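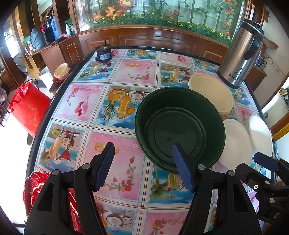 Lemma: Two-Handed Work at the Household Table
Project gallery, Grikden Laboratory for Manipulation Research

Lemma is a study of how people use both hands together when they set, clear and rearrange a table, and of how much of that skill can be passed on to a robot with two arms. The work is carried out by the Grikden Laboratory in partnership with the Vestden Institute, and is directed by Kedir Wubshet.

The method depends on hand-held grippers. An operator holds one in each hand and carries out an ordinary task, and the view from the tool is recorded together with the opening of the fingers. No robot arm is needed at this stage. A policy is then trained on the recordings and tested on a two-armed platform at Grikden, where it is given tables and objects that do not appear in the training set.

The pictures on this page come from the household portion of the collection. They show the tool's own view, with the wide curve that the lens gives to straight edges. The training software receives the same view.

Bowls, basins and dishes

Round, open containers were selected as the first object group. They are found in nearly every home, they vary a good deal in depth and rim shape, and they can be held in more than one way. A deep basin may be held by the wall with one finger inside and one outside. A shallow dish offers much less wall to hold, and the angle of the tool matters more. Operators are asked to choose the grasp that feels natural to them and are not corrected during a session.

The group also raises a question that is central to Lemma: when does a second hand help? Some operators steady a bowl with one gripper while the other takes hold. Others bring both tools in together from opposite sides. The recordings are labeled by which tool makes contact first, and by whether the second tool touches the object at all. 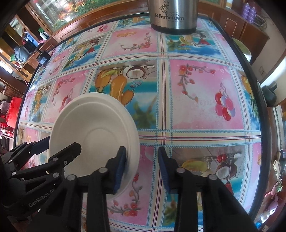
Two grippers at a shallow off-white bowl, with the left finger of the nearer tool over the inside of the rim. Household collection, Lemma.

Patterned surfaces

Early trials at Vestden used plain gray tabletops. Policies trained on that material performed well in the laboratory and poorly elsewhere, particularly on printed cloth. A tablecloth covered with pictures of fruit, flowers or drinking glasses presents many outlines that look like objects and cannot be picked up. Glossy cloth adds reflections that shift as the tool moves.

For this reason the household collection is made on tables as they are found. Cloths are left in place, and objects near the edge of the table stay where they are unless they present a hazard.

Summary of results

The household set used for the current results contains 2,000 recordings made by 4 operators. A further 208 recordings were held back for checking and were not used in training at any point.

Policies trained with the household set placed their first contact on the rim more reliably than those trained on plain tabletops alone. The gain was largest on printed cloth. On plain surfaces the two sets of policies could not be told apart - a result the group had not expected, and one that is now being examined with deeper containers.

Errors remain. The most common is a late closing of the second gripper, which leaves the container turned to one side. Nested bowls are also difficult, and are excluded from the figures given here.

Related work

The labeling tool developed for Lemma, known as Ferninine, allows a reviewer to step through both tool views side by side and mark the moment of contact. It is in use at both partner sites. A technical note on its file format is scheduled for release in April.

Requests to use pictures from this gallery in teaching or publications should be sent to the project office at Grikden. Please credit the Lemma project and state the title of the section in which the picture appears.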